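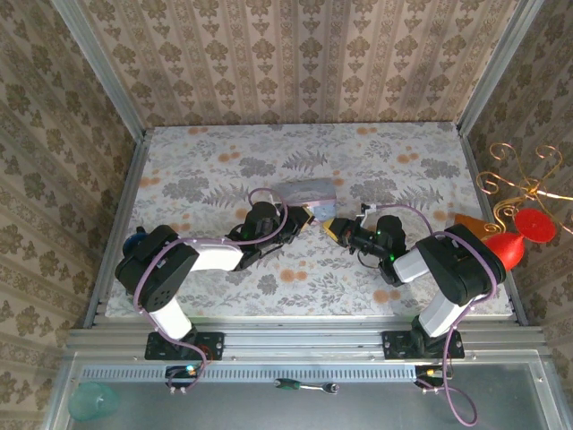 # Las manos que dudan

Myrto Kourkoulas lleva tres años intentando que dos brazos robóticos se pongan de acuerdo, y reconoce que le ha costado menos con algunos coautores. El problema que estudia su grupo cabe en una línea: hay un objeto sobre la mesa, dos pinzas que podrían cogerlo y ninguna jerarquía. ¿Quién va primero?

Durante años la respuesta fue un reparto burocrático. El brazo izquierdo se ocupaba de la mitad izquierda, el derecho de la otra, y lo que caía en la frontera provocaba choques o una parálisis de lo más cortés. «Teníamos dos robots cediéndose el paso como vecinos en un portal», recuerda Yhon Chávez, que firmó el primer artículo y borró, con cierto gusto, casi todo su código.

El método nuevo se llama Ernovex, nombre que cada miembro del equipo atribuye a otro. En lugar de asignar turnos, una sola red decide los movimientos de ambos brazos y aprende de demostraciones humanas: alguien los guía a distancia, con paciencia y dolor de hombros, y el sistema imita. Lo original está en qué demostraciones se guardan. Katherine Castaño propuso conservar también las torpes, aquellas en las que el operador titubea, retrocede y cambia de mano. Sus colegas las tiraban a la basura por una cuestión de higiene.

La idea se defendió sola. Con 522 demostraciones limpias, el sistema completó el traspaso de una pinza a la otra en 20 de cada 101 intentos. Al sumar las torpes, hasta llegar a 1000, pasó a fallar esos mismos 20 y a acertar el resto. Chávez repitió la prueba un martes entero, convencido de que había invertido una columna. No la había invertido.

Queda la decoración. El laboratorio cambia manteles, fondos y adornos para que la red no se encariñe con una mesa blanca, y el resultado tiene algo de salón de tía abuela: flores, damasco, algún cachivache dorado. Kevin Ñahui, encargado de las compras, ha desarrollado opiniones firmes sobre el papel pintado. La justificación presupuestaria se la dejó a Kourkoulas.

Abelardo Sotelo, que trabaja en manipulación en otro grupo y no participó en el estudio, pide calma. Los objetos son pequeños y rígidos – una camiseta sería otra historia – y nadie ha medido aún cuánta torpeza conviene. Demasiada, sospecha, y el robot aprenderá a dudar por gusto.

Castaño ya prepara ese experimento. Busca operadores inexpertos, y en agosto le sobraban candidatos.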